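Section 4: Setting Up the Roller Conveyor on a Loading Dock

I've set up the Warnbridge conveyor more times than I can remember, mostly on the supply side of the Hudmont depot, and this is the order that works for me.

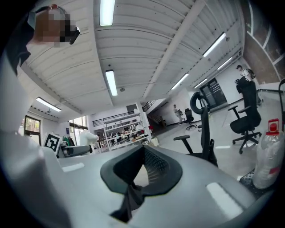 Before you start, get the load sheet and read the weight per crate. The Warnbridge is rated for 800 pounds per section, and that includes anything you lean on it (yes, your buddy too!).

1. Park the truck square to the dock, set the brake and chock both rear wheels.

2. Roll the first section out and drop its legs. I start at the truck end – it saves a lot of shoving later.

3. Level it with the screw feet. You want a slight fall toward the warehouse, one notch on the leg scale. Two notches and the crates get away from you.

4. Hook on the next section and push the locking pins all the way through until the clips snap over.

5. Plug in the control box and wait 30 seconds for the steady green light before you touch the start button.

Caution: Keep gloves with loose cuffs away from the drive chain. I tape mine down.

6. Run one empty pallet the full length. Listen for clicking at the joints, and if you hear any, stop and reseat the pins.

Note: The older Flolness sections fit, but their pins are shorter. Order part 215 and swap them first.

7. Write the hour meter reading in the log. Mine said 1,369 when I did the March service, and the chain was ready for grease by then.

For taking it all down, go to Section 5.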